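About Us

Zarkberg Sideline is an independent site covering college football, with most of our attention on the small programs that don't get much coverage anywhere else. We write game recaps, previews, recruiting notes and a weekly mailbag during the season. In the off months we post roster updates, coaching news and longer pieces on past teams.

The site was started by Cledwyn Nicholas, who had been writing up Paredes home games for a local message board. The posts got long enough that people asked him to put them somewhere they could be found later. The first version of the site was a single page with scores and a few paragraphs under each one. Those early recaps are still in the archive, typos included.

We now have five regular writers and two editors. Everyone has a day job. Writers are assigned to a program and stay with it for at least a full season, so the person telling you about the Tirema offensive line in November is the same person who watched them in fall camp.

What We Cover

Our main beats are Paredes, Tirema and Stullholm. We follow the rest of the conference as well, but in less detail. Each of the three main teams gets a preview before every game and a recap by noon the next day. Road games that aren't broadcast are covered when a writer can make the drive.

We do not cover high school games except in recruiting notes. We do not run betting lines or picks against the spread. Requests for both come in every summer and the answer is the same.
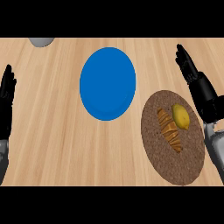
Page last updated: November

How We Work

Recaps are written from our own notes and checked against the official box score. If the two disagree, we go with the box score and say so in the text. Corrections are added at the bottom of the article with a short note on what was changed. We don't delete articles after a bad prediction.

Writers are allowed to be fans of the team they cover, and most of them are. Opinion pieces are labeled as opinion. Injury news is posted only after the school or the player has made it public.

The Archive

The archive holds 800 game recaps, sorted by team and season. Box scores are attached to most of them. The older Stullholm seasons are incomplete, and we are still looking for programs and stat sheets from those years. If you have any, scans are fine and we will return originals.

Comments and Mailbag

You need a free account to comment. Keep it to football, and leave players' families out of it. Mailbag questions should be under 300 words and can be sent through the contact form. We use first names only unless you ask us to leave yours off.

Writing for Us

We take new writers before spring practice. Send two samples and tell us which team you would want to cover. Stullholm is the beat we most often need help with, especially for home games.

For ads, corrections and everything else, use the contact form and pick the closest subject line. Cledwyn reads all of it, though replies are slow on game weekends.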